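Fletdale Community Kitchen: progress report to the Amissah Fund
Prepared by Somkiat Phromma, 7th March

Dear colleagues,

I am writing to inform you how the work has advanced since our first report in September. The main aim for this period was to move the cooking classes from the church hall to the new premises on the ground floor of the Irnia building, and to start the evening course for people who have recently arrived in the town.

The move is completed. The gas connection was delayed, so in the first weeks we were cooking only with electric plates, and the groups had to be smaller than planned. The inspector has now signed the papers for the kitchen. The storage room still needs a second shelf and better ventilation, and I have asked the landlord for a written answer about who shall pay for the fan.

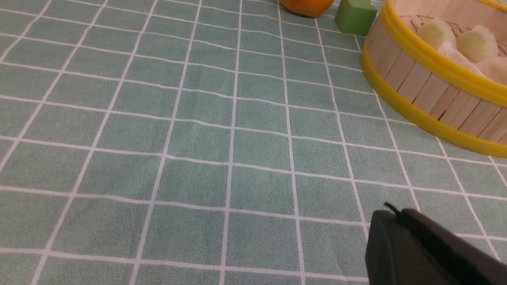

Attendance has been better than I expected. We have registered 334 visits in this period, while the plan was for 300. Most of the participants come to the evening course. The morning course for parents is weaker, and I think the reason is the bus timetable, which was changed in the winter. We will try to begin half an hour later and see if this helps.

The course is taught in simple English. Each participant is invited to lead one evening with a dish from home, and the teacher helps with the recipe card. These cards are also used in the language lessons, so the same words are met two times in the week. Five cards are finished and printed. The others are waiting for correction.

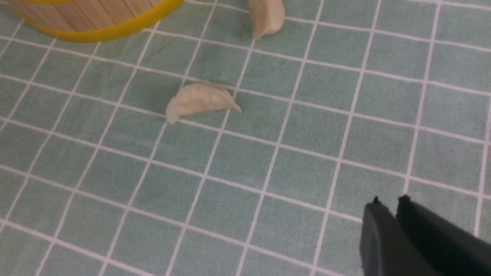 Two dumplings, one with small pleats along its edge.

About the budget, I must report one change. The Tonex oven which we had chosen was no longer available at the offered price, and we bought a smaller one. The money that remained was moved to ingredients, where the costs have risen. The receipts are attached in the annex. I ask kindly for your approval of this change, as the agreement requires.

In the next period we want to train 2 assistants from among the participants, so that the teacher is not alone with a full group. We also have to renew the insurance and to finish the food safety training, which was postponed because the trainer was ill. If the Fund wishes to visit us, the evening course is the best time to come. Please write to me before, so that I can reserve places at the table.

With kind regards,
Somkiat Phromma
Project coordinator

Contact | © Fletdale Community Kitchen | Back to top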